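Our New Workspace in Pictures

For many months people have asked us to show the place where we work now, so I finally made this page. I am Yabsira Alemneh, and I look after the building for Roteck. We moved here in November, after six years in two small offices on Hailu Street, where the printer stood in the kitchen and the kitchen stood more or less in the corridor. The text is mostly for friends of the old office, for our colleagues at Zisgate, and for the people who will rent a desk from us in the future.

The building was used before as a storage hall for Momia, a company that sold garden furniture. When we first came to look at it, I thought it was much too big for us. My colleague was walking to the far end and I had to shout to ask him about the floor. Now we are used to it, and when I visit a normal office I feel that the ceiling is sitting on my head.

The ceiling

We decided to keep it as it was and to paint it white. It is made of corrugated panels, with ribs and with beams that cross them. One architect advised us to hide everything with flat tiles. We asked the price and then we liked the ribs very much. The painting took longer than we planned, because paint does not want to go into the narrow places, and the two painters had to go over many parts again with a small brush.

The light

Under the old lamps every face looked sick. We changed them to white fluorescent fixtures over the main floor, and toward the back there is a row of small recessed lights, which is softer. Some people wanted only the soft ones. I understand them, but for work with small parts you need a strong light from above, and in winter the afternoon is short.

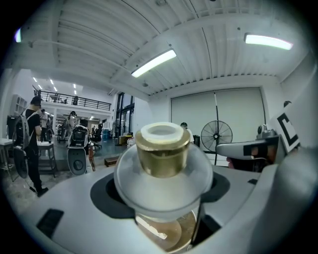
The electrician also gave us separate switches for the front and the back. I recommend this to anybody who is planning a large room. In the old office we had one switch for everything, so the last person who stayed in the evening was sitting in full light like in a shop window.

The mezzanine

This is my favorite part of the building. It was already here when we came, but the old railing was loose and we replaced it with a black metal one. At first we wanted to put the meeting table upstairs. Then we discovered that every word from there can be heard on the main floor, also the words which are not meant for it. So the meetings went to a closed room near the entrance, and the mezzanine became a place for reading, for telephone calls that are not secret, and for standing a little when you are tired of your chair.

The glass at the back

Under the mezzanine, near the back of the hall, we have tall glass with dark frames. It brings daylight into the part of the room that would be the darkest. In the first weeks we had paper taped on it, because we were afraid of too much sun. Later we took the paper away and did not put it back. Cleaning the glass is not so pleasant – I do it myself two times in a year, with a long pole and not much talent.

The water

We have no pipe for drinking water in the hall, so we use the big blue jugs. They stand near the floor at the back, not far from the glass. A new delivery comes every two weeks. Please, if you finish a jug, bring the empty one to the side door and do not leave it by the full ones, because then somebody lifts it with great force and almost falls backward. This has happened to me.

The floor

The floor is pale gray and it was the most difficult decision. We looked at 200 color samples, or it felt like this, and in the end we took one of the first four. On a dark floor you see dust, and on a white floor you see everything else. The gray forgives a lot. It is also hard, so those of us who stand much of the day wear good shoes. Small screws that fall on it can roll very far, and I find them in the morning in places where I cannot explain them.

What is still missing

The coat rack is ordered. The plants are discussed, but we do not agree who will give them water. Also the sign for the front door is waiting for the final logo, so visitors still ring at the neighbor, who is very patient with us. If you want to come and see the hall, please write a short message before, and somebody will meet you at the gate.

Text: Yabsira Alemneh, 15 August 2019

© Roteck | Contact | Back to top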